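The Zapata Centre for Expedition History invites applications from doctoral and early-career researchers to join a walking study of the Omard stock route. The study forms part of the Centre's wider programme on overland travel in the nineteenth century and will be led by Dr Ginevra Ruggiero.

## The project

The route was surveyed in stages by parties whose journals survive only in part. Distances given in the journals do not agree with one another, and several camps have never been placed with confidence. The walking party will cover 300 kilometres in 22 days, beginning at Hosumura and finishing at the old Nurner depot. Members will compare the written record with the ground, note the position of wells and marked trees, and keep a daily journal of their own.

Field days are long. The party will carry its own bedding and personal supplies - food and water will be brought forward by vehicle to agreed points. No stage is longer than a fit walker can complete in daylight.

## Who may apply

Applicants should:

- be enrolled in, or have recently completed, a research degree in history, geography, archaeology or a related subject
- be able to walk with a loaded pack on consecutive days
- hold a current remote first aid certificate, or obtain one before departure
- be willing to deposit their field notes with the Centre

Experience of reading manuscript sources is desirable. Previous expedition experience is not required.
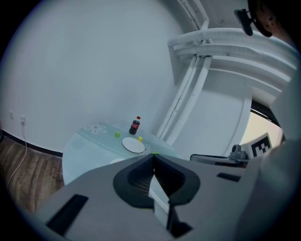
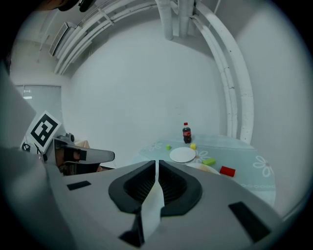 *Grippers, both photographs.*

## Terms

Places are unpaid. The Centre will meet the cost of food, insurance and travel from Hosumura, and will pay each member an allowance of 200 dollars towards boots and clothing. Members must attend a preparatory weekend in July, at which the route will be divided into sections and each person given a set of journal extracts to study.

## How to apply

Please send a letter of no more than two pages, a short curriculum vitae and the names of two referees to Mr Ignacio Domínguez, Programme Office. The letter should state which part of the record the applicant would most wish to work on, and why. Applications close at noon on Thursday. Short-listed candidates will be invited to interview and will receive at least 72 hours' notice of the time.

Late applications will be considered only if places remain unfilled.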